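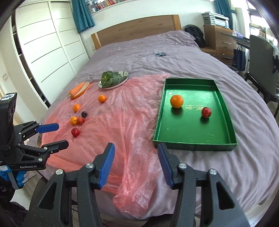

Courses > Home Skills > Purcombe Evening Program > Handout 4

Handout 4: Sorting produce when you have no counter space
Aileen Umali

Print this page | E-mail this page

Okay, week four! Last Wednesday Bukola Ojo asked what you do if your kitchen is the size of a closet, and I promised I'd write it up properly. My first apartment in Birnbridge had one strip of counter and the dish rack lived on it, so I did all my sorting on the bed for years (yes, really). A plastic sheet over the duvet, everything out of the bags, a tray and a plate within reach, and you're set.

Go by how things keep, and don't worry about color or size.

Leafy stuff first. Bok choy wilts fast, so it gets its own plate and goes to the fridge before anything else. Don't wash it yet! Wrap it in a dry towel and wash it the night you cook it.

Carrots are tough. Trim the green tops down to a stub and they'll sit in the drawer for ages. Anything already cut gets covered and eaten in the next day or two – put it at the front of the shelf where you'll see it.

Now the fruit. Mandarins are fine in a bowl for several days, longer if they're cold. Plums I leave out until they give a little when pressed, then into the fridge. Apples go off by themselves, and I mean that, they give off ethylene gas and will hurry along whatever is next to them. Small apples too.

A tray with raised sides is best for carrying it all back to the kitchen. Round fruit rolls, and mattresses are not flat.

For next time: sort one bag of your own shopping this way and write down what you ate first. Anselmo Cabello, you still have my peeler.

Shares 82 | Comments 70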